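Search the list archive Search Clear
Kirnel House list
Posted in October, 4:10 pm, by Ieva Kalniņš

Subject: Re: Painting the pale wall, which primer?

Dear Vikas, dear all,

thank you for the fast answer. I quote your message so that people who joined after the summer can follow.

Vikas Vashisht wrote:
> Ieva, before you buy anything please find out what kind of stain it is.
> If it is ordinary dirt, wash it and paint over it. If it is soot or
> grease, water paint alone will let it come back yellow. We had this in
> the Wiltlow rooms and painted the same corner three times.
> Also, is the panel on the wall going to stay? I would not like to cut
> in around it with a brush if it can come off with four screws.
> I still have half a can of the stain blocker, you may have it.
> Vikas

I would be very glad to have the half can. I can collect it any evening after six.

About the kind of stain, I cannot say yet. The wall has the big dark smudge and also many small faint marks higher up, which I did not notice until I looked at it in daylight. The small ones I think we can wash. The big one goes down toward the floor and I do not want to rub it before I know more, as Gintarė did this in her hallway and made a shiny place that is still to be seen under two coats.
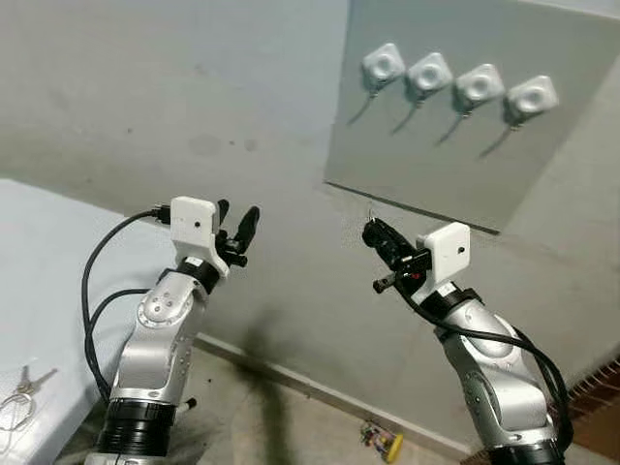
Blue-gray wall with the dark smudge in the middle, panel at upper right.

The color is also a question. On the old paint list from Skukholm it is written as number 487, but the shop says their numbers were changed and today's 487 is a cream. I have cut a small flake from behind the door and they will try to match it. Margus believes that we should forget about matching and paint the whole wall from corner to corner. I come slowly to the same opinion. A patch will always be seen, above all on such a pale color.

Now the panel. I have not tried to move it. It sits flat on the wall and I could not find out from the papers what is behind it or who put it up. If somebody on this list knows, please write before we begin. When it stays, I will put tape along the lower edge and use the small brush. When it goes, there will surely be holes to fill, and I would need the filler from the Žukauskas shelf – please do not let it be used up for other things.

My plan is like this:

Wash the upper part with warm water and a little dish soap, and leave it overnight. Try a spot of the stain blocker on the lowest bit of the smudge, wait 7 days and look if anything comes through. After that, two coats of the new color over the whole wall.

The budget is 60 euros, which was agreed with Ekua in spring. With Vikas's half can I believe it is enough, if we borrow the roller and the tray. Ekua, do you still have the long handle? Mine is broken at the thread.

One more request. Please do not lean bicycles or boards against this wall in the meantime – the paint is soft there and takes every mark.

With kind greetings,
Ieva

2 replies | 0 shares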